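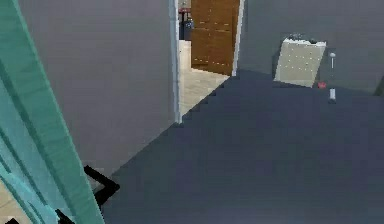

Posted by Florencio Arrieta, Viewer Services, Nelgate | September 17, 2023

Ticket 144: Episodes of "Thomas y Ultum" play out of order
Product: Nelgate celebrity news channel, web and television apps
Priority: 2
Status: Resolved

Summary
Viewers reported that the two-part interview with the actor Bonifacio Bravo was listed incorrectly in the entertainment section. Part two, in which Mr. Bravo discusses his separation and the custody agreement, appeared under the title and summary of part one. Several viewers also stated that the captions did not match the spoken words.

Initial review
Viewer Services confirmed the fault on the web player and on the television app. The mobile app listed both parts correctly. Clearing the browser history and signing in again made no difference. Viewers who had saved the program before it was re-edited in July were not affected.

Actions taken
1. The program record was compared with the delivery sheet supplied by Jikon, the production company. The sheet gave both parts the same episode number, 8.
2. Jikon was asked to confirm the correct numbering and replied that part one should be 7 and part two should be 8.
3. The record was corrected and the listing was rebuilt. Titles and summaries then appeared in the proper order on the web player.
4. The television app continued to show the old listing. Its stored copy was removed by the applications team, after which the correct listing loaded.
5. The caption file for part two was found to belong to the July edit. Jikon supplied a replacement, which was checked against the full interview.

Instructions for viewers
Viewers who still see the former listing should close the television app completely and open it again. If the fault remains, they should sign out, restart the device and sign in. Saved programs must be removed and saved again in order to receive the new captions.

Open item
The short clip on Mr. Bravo's profile page still carries the July captions. It has been referred to the web team under a separate ticket.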